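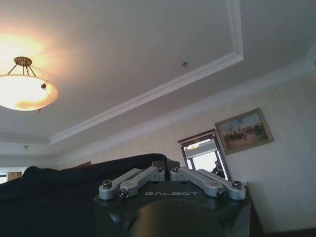
What is in this dataset?

Short written notes on low-budget horror films, mostly straight-to-tape stuff, 300 films in all, one row per film, plus a second file with 100 longer reviews. No clips, no posters, no subtitles. Text and a few numbers.

Stornari horror notes, data card

Status: usable, not finished. The README got written after the data so if the two disagree, trust the data and tell me.

Background

Started as a list on paper next to the telly. Then a spreadsheet. Then the Stornari site wanted something searchable for the back catalogue, and the spreadsheet was a mess, so it got cleaned up and split into files. Name stuck. The films are mainly slashers, haunted house pictures, creature features and a fair bit of stuff that doesn't fit anywhere (see "genre" below, it's the weakest column).

Files

films.csv - the main one. One row per film.
reviews.csv - longer reviews, joined on film_id.
tags.txt - every tag in use, one per line, with a short gloss.
old/ - the spreadsheet exports. Don't use these for anything. Kept for my own peace of mind.

Columns in films.csv

film_id: a plain number. Gaps are films that got taken out. Ids are never re-used.
title: the title on the tape or disc I watched. Not always the title people know it by.
alt_title: other titles, split with a semicolon. Very patchy for Italian films, which seem to have a new name in every shop.
genre: one word. Picked fast. A slasher with a ghost in it is down as slasher if the ghost turns up late.
source: tape, disc, or tv.
cut: full, cut, or unsure. Lots of unsure.
score: 0 to 4, half marks allowed. 3 means I'd watch it again without being asked. There are very few 4s.
kills: on-screen deaths. Blank means I didn't keep count, it does NOT mean zero. Please don't fill the blanks with zeros, somebody did that in a fork and the averages came out silly.
ending: one or two sentences. Spoilers, obviously.
notes: whatever was left over. Effects, music, the dog survives, bad dubbing etc.

Columns in reviews.csv

film_id, heading, body, written_when. That last one is "first" or "rewatch". Reviews written on a rewatch tend to be kinder, I've noticed, so keep the two apart if you're looking at tone.

How the scores were done

One viewer, one sofa. Score goes down the same night, before reading anything else on the film. A few were changed later, those have "rescored" in the tags. No second opinion was taken and the scores should not be read as anything more than one person's taste. I am soft on practical effects and hard on dream endings. You will see it straight away in the numbers.

Tags

Free-form for the early rows, tidied later against tags.txt. Some that need explaining:

supermarket-after-hours: any film set in a closed shop, not just food shops
phone-cut: the line goes dead
cabin: includes caravans
wrong-monster: the box art shows something that isn't in the film
sequel-in-name: no link to the earlier film past the title
final-two: two survivors. I got tired of adding this by hand so it's missing from a lot of later rows

Known problems

Running times are not included. They were, but tape speeds made them useless.
Accents in titles got mangled in one export and fixed by hand. Some will of been missed.
Two versions of the same film sometimes have two rows, one for the cut and one for the full. That's on purpose. Check alt_title before you call it a duplicate.
The notes column has commas, quotes and line breaks in it. Use a proper csv reader, don't split on commas.
Spelling in the reviews is as typed. Not going to fix it.
Heavy lean towards English-language films, and towards whatever the market stall in Tutow had in the box that week.

Not suitable for

Box office anything. Cast lists. Age ratings. Working out what the genre was like as a whole, becuase the sample is just what I could get hold of.

Loading it

Everything is utf-8, comma separated, header row on top. Skometix opens films.csv fine but chokes on reviews.csv unless you turn off the column guesser. Lodhi reads both. A normal spreadsheet will try and turn a couple of the titles into dates, so import film titles as text.

Content warning

Plot notes describe violence, some of it nasty, some of it to animals (fake, as far as I know). The ending column is blunt. If you're showing rows to other people, maybe hide that one by default.

Use

Do what you like with it, say where it came from. Don't sell it as a book, the reviews aren't good enough.

Changes

v3 - reviews split out, kills column cleaned, half marks allowed
v2 - tags tidied
v1 - the spreadsheet

To do

tag the later rows for final-two
sort out genre, or drop it
add the box set, still in its wrapper
check the Italian titles again

Corrections welcome, send the film_id and what's wrong. I go through them on a Monday, most weeks.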